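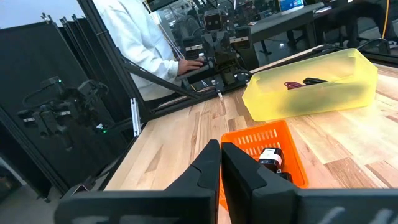

FLOLLBY, Thu 24 May – Graria, which runs the gas gathering network serving the Pralmont field, will begin laying a second pipeline out of the field this summer, the first having been full since February.

The new line will run 14 miles from the Pralmont wellheads to the processing plant at Flollby. Producers have been asking for it for some time, in letters of increasing brevity.

Pralmont's operators can currently bring up more gas than the existing pipe can carry away. Several wells have been held back as a result, and drilling crews have spent much of the spring being paid to look at them.

"We would like to thank our customers for their patience, and also those customers who did not have any," the company said in a statement. "Both groups will be connected on the same day."

Construction will employ 600 people at its peak. Flollby has two hotels, one of which is being redecorated, so Graria has leased land beside the plant for temporary housing with 500 beds. The remaining workers are expected to come from the town itself and to sleep at home.

Welding and trenching have been awarded to Seppälä, the contractor that built the first line. Work will start at the Flollby end, where the ground is soft, and finish at the Pralmont end, where it isn't.

The B road between the plant and the field will be reduced to one lane on weekdays. Residents who regard it as a one-lane road already should notice little change.

Route maps can be seen at the Graria office in Flollby during opening hours. Press enquiries should go to the same office, preferably before lunch.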